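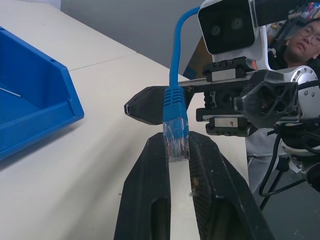

About Turcotte Network Cabling

Turcotte Network Cabling wires offices, clinics, schools and small warehouses in and near Clatthorpe. We opened on Jan 1, 2018, in two rooms over a print shop, and moved to our present building on Plallis Street when the van would no longer fit in the alley.

Most of our work is structured cabling: the runs behind the walls and above the ceiling tiles that connect desks, phones, cameras and access points to a rack. We pull the cable, terminate it, label both ends, test each run and hand over a drawing that matches what was installed. We also clean up older closets where several tenants have come and gone and left their cable behind.

Who we work for

Our customers are mostly businesses with one or two floors and no network staff of their own. Dental offices are a large part of the schedule. So are property managers who need a suite ready before the next lease starts. Our biggest job to date was the Bravov Building, an old furniture warehouse turned into offices, where we put in 1736 runs over one winter and most of a spring. The brick there is thick and the freight elevator was out for part of the job, so a good deal of cable went up the stairs.

August is our busiest month. Schools want everything finished before classes begin, and we book that work early in the year. If you need a school job done in summer, please call by the end of winter.

How a job goes

We visit the site first and walk it with you. There is no charge for the visit within 25 miles of the shop. You get a written price that lists the number of drops, the cable type, the rack hardware and any lift rental. If a wall turns out to be something other than what the plans show, we stop and call before going on. Loud work such as drilling can be done before 9 in the morning or after closing — tell us at the walk-through so we can staff it.

Testing results are sent as a PDF with the final invoice. Keep them. The next installer will ask for them, even if it isn't us.

What we don't do

We do not sell internet service, repair computers or set up email. We don't do electrical work either, apart from low-voltage. For outlets in a rack closet you will need a licensed electrician, and we are glad to work around their schedule.

The shop

The counter is open weekday mornings for patch cables, wall plates and keystone jacks. Custom lengths are made to order. Parking is behind the building, off the Plallis Street side.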